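News > Press Releases > Field Programs

Last updated: January

Helstead Society Opens Public Archive of Unexplained Animal Reports

The Helstead Society for Unexplained Animals has opened its full archive of witness reports to the public for the first time. The archive holds 3,175 reports of large, unidentified animals, sent in by hunters, hikers, truck drivers, campers and rural homeowners. Until this month the records could be read only by members who visited the Society's reading room in person.

The collection includes written statements, hand-drawn maps, track measurements, sound recordings and photographs. Most of the reports concern upright, hair-covered animals of the kind commonly called bigfoot. A smaller group covers lake animals, large cats seen outside their known range, and birds of unusual size. All of them may now be searched by county, season, time of day and type of report.

The Society does not claim that the archive proves the existence of any unknown animal. Each report has been placed in one of four groups: explained, probably explained, unexplained, and too little information to judge. Reports known to be hoaxes have been kept in the archive and are clearly marked. The Society believes that these have lasting value for anyone who wishes to learn how false evidence is made and how it spreads.

The work of copying and sorting the records was carried out under the Drakero Project, named for the ridge where the Society held its first overnight field study. The project took six years to complete. Older reports on carbon paper and thermal fax paper had faded badly and were typed again by hand. In those cases the new text appears beside a scan of the original, so that readers may check one against the other.

Two large private collections have been added. The Boonchu Collection consists of letters and cassette tapes gathered from logging camps over three decades. The Vomero Papers contain plaster track casts, field notebooks and a long exchange of letters on the subject of stride length. Both were given on the condition that they remain free to use.

Witness names, home addresses and telephone numbers have been removed from the public version. Exact locations have been replaced with the name of the nearest town, in order to protect landowners from trespass. Researchers who need more exact information may apply in writing and should allow four weeks for an answer.

The Society marked the opening with an evening reception and supper at its Helstead offices, where members were shown the search page and invited to look up reports from their own home areas.

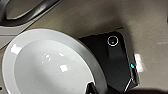

One longtime member wrote afterward that the hoax files should have been opened years ago, adding that "people would have wasted a lot less time on the same three photographs." The same letter asked the Society to add the dates on which each report was first received, as opposed to the dates of the sightings themselves. The Society has agreed to do so, and the change will be made in the next update of the archive.

New reports may be submitted through the archive at any time. Witnesses are asked to write down what they saw or heard before speaking with others, and to keep the original files of any photographs or recordings. Copies that have been cropped, brightened or saved from social media can be accepted, but they will be marked as such.

Use of the archive is free and no membership is required. Requests for interviews, or for permission to reprint items from the Boonchu Collection, should be sent to the press office of the Helstead Society for Unexplained Animals.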